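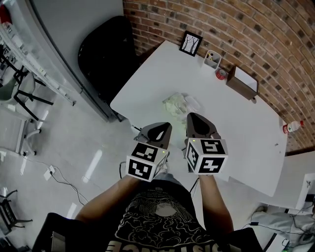
How do I keep a white worktable from collecting odds and ends along the wall?

Plirkia Help > Home and Workroom > Tidying and Storage

longtable_dendard
Posted in November

Hi everyone, longtime reader and I think this is only my second post, so be gentle with me! We have a white rectangular table pushed up against a red brick wall, and it is supposed to be our clear surface. Folding, sorting, wrapping, spreading things out to look at them, all of that happens there. It's 62 inches long, so you'd think there would be plenty of room for everybody.

The trouble is the back edge. Small things go and stand along the wall and then they never leave. Right now it's the little black-framed picture with the bare trees, a white holder, a small red and white thing beside it, the brown box, and then down at the right end there's the drink bottle with the red label. Each one is tiny and I could defend every one of them if you asked me. Then there is usually something crumpled up in the middle of the table too, and that part I fully admit is laziness.

I can't decide if I should put up a shelf (I'm nervous about drilling into the brick, and we rent), get a tray, or just be stricter. Wiping is the other half of it. The white shows everything, and I end up cleaning in a wiggly line between the objects because I can't be bothered to lift them all. I bought a bottle of Ukex surface spray at Mac Suibhne and it's fine, but it doesn't move the stuff for me.

I'd like to keep the picture, because a plain white table looks a bit sad to me without one. Everything else is up for discussion. How do you all handle this?
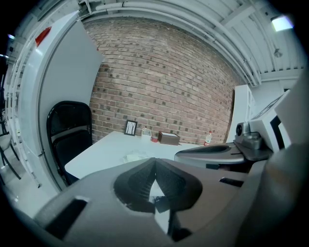

3 replies

pegboard_and_pie

Oh, I know this table, I have its cousin! Please don't drill. If you're renting, brick is a headache, and it sounds like you only have a handful of small things anyway, so a shelf would just give you a second place to fill up.

What worked for me was one long, shallow tray at the back. Mine is only wide enough for a box of tissues, and I think that narrowness is why it works so well – once it's full, the next thing has to go somewhere else. When it's time to wipe, you pick up the tray with both hands, set it on a chair, do the whole table in one go and put it back. Two minutes, tops, and I'm slow.

A few smaller suggestions while I'm here. Let the picture stay outside the tray, at the left end where you have it now, so it looks like you meant it to be there. Pens live in the holder and the holder lives in the tray. Drinks I would keep off the table altogether if you're sorting paper or fabric. I lost a whole stack of birthday cards to a bottle with a bad cap and I'm still a little sore about it.

And do get a wastebasket that fits underneath! I used to leave crumpled bits on the table all afternoon because the trash was across the room. With a basket by my foot they go straight in.

sortofsorted

just throw stuff out. if you haven't touched it in 10 days you dont need it

mostly_in_boxes

I'd go with the tray as well, though I want to put in a word for pulling the table forward a few inches every so often. Brick sheds a gritty sort of dust, at least ours does, and it settles right along that back edge where you can't see it. I run a dry brush down the wall first, then wipe the table, because if you do it the other way you get to wipe twice.

On the spray, check the label and try it on a corner first. I used something too strong on an old white table of mine and it went yellow in patches. Warm water with a drop of dish soap takes care of most marks, and a soft cloth does better than paper towels, which leave lint all over a pale surface.

As for being stricter, I tried that for years and all it did was make me grumpy with my family. We have a box by the door now, and anything small that's still sitting out on the table at bedtime gets dropped in there. They grumbled for a week or so. Now they go and look in the box before they ask me where anything is, and the table is clear most mornings, apart from whatever I left on it myself.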